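Nanayakkara Road Grounds Office
Posts on site preparation, lower yard
Thread, 17 posts

1/ The Grounds Office is posting a short update on the lower yard for residents, neighbors and contractors. It covers access, water, the rock bank, the trees and the work planned for the rest of May. Please read all of the posts before sending in a question.

2/ The lower yard is the open dirt area beyond the end of the paved road. It will serve as overflow parking and as a storage area for landscape materials. It is not a through route, and it should not be used as one.

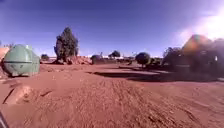
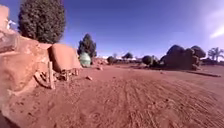 3/ Access. Vehicles enter from the paved road and leave the same way. Drivers are asked to keep to the existing tracks wherever possible. Each new line across the yard breaks up more of the surface and adds to the dust that reaches the houses on the east side.

4/ The speed limit in the yard is walking pace for all vehicles, including those belonging to this office. Delivery drivers who have been using the yard as a place to turn should use the paved circle at the top of the road.

5/ Grading. The surface will be graded once, by Samivov Earthworks, and then rolled. We had first planned to grade in two passes, with the second in the fall. The contractor advised that a single pass followed by gravel would hold up better, and the office has accepted that advice.

6/ Gravel will be laid on the parking rows only. There will be 36 spaces, each marked at the head with a painted stone. The remaining ground will stay as dirt. Requests to gravel the entire yard were considered and declined on grounds of cost and drainage.

7/ Water. Dust control and the watering of young plants will be done from a green plastic tank. The water is not for drinking, for people or for animals. It is not to be drawn for washing cars. A sign to this effect has been ordered and will be fixed to a post beside the tank.

8/ The contractor will apply 1,000 gallons to the ground before rolling begins. Residents may notice that the soil darkens and becomes soft for several hours. Please stay off it during that time, on foot as well as by car. Footprints left before rolling are surprisingly hard to remove.

9/ Several people have asked whether the tank could be moved out of sight. The hose run to the planting line is already long, and a longer one would reduce pressure. The tank will stay in the yard until planting is finished. A low screen of shrubs may be considered after that.

10/ Rock bank. The large sandstone rocks will stay where they are. No stone is to be moved, chipped, painted or taken away. The painted stones mentioned above will be bought from Trasard Supply and will not come from the bank.

11/ Children have been climbing on the rocks. Parents are reminded that the surfaces are smooth and that the sides are steep in places. The office does not supervise this area and does not intend to fence it, provided that it is used with care.

12/ Old timbers. The weathered boards and beams at the foot of the rocks are not to be climbed on, sat on or taken for firewood. The structure is partly collapsed. We have received 20 messages about it, most of them asking that it be kept in some form.

13/ The office has no written record of what the timbers were built for. Suggestions so far include a loading platform, an animal pen and a garden frame. Anyone who holds an old photograph or a plan of the yard is invited to bring it to the office on Saturday morning between nine and noon. Originals will be copied and handed back the same day.

14/ Until a decision is made, Samivov Earthworks has been told to keep its machines well clear of the timbers and to finish that strip of ground with hand rakes. This will add a day to the schedule. The cost is covered by the existing agreement.

15/ Trees. The tall evergreens are to be kept. No vehicle may park beneath them, and no soil or gravel may be piled against their trunks. Mounds of dirt left near any tree will be spread over the open ground or removed as part of the grading.

16/ Lighting. Zesilon Electric will set out a proposal for low lights along the parking rows. No lights are planned for the rock bank or for the open ground beyond it. Residents whose windows face the yard will receive the proposal by mail and will have two weeks to comment. Comments should give a house number, and should state whether the concern is brightness, hours of use or the placing of a particular fixture.

17/ Questions about access or parking should be sent to the office in writing. Questions about the grading schedule may be put to the contractor's site desk, which is open from 7 a.m. to 3 p.m. on working days. Replies to this thread are read but are not treated as formal requests. The next update will be posted when the gravel has been delivered.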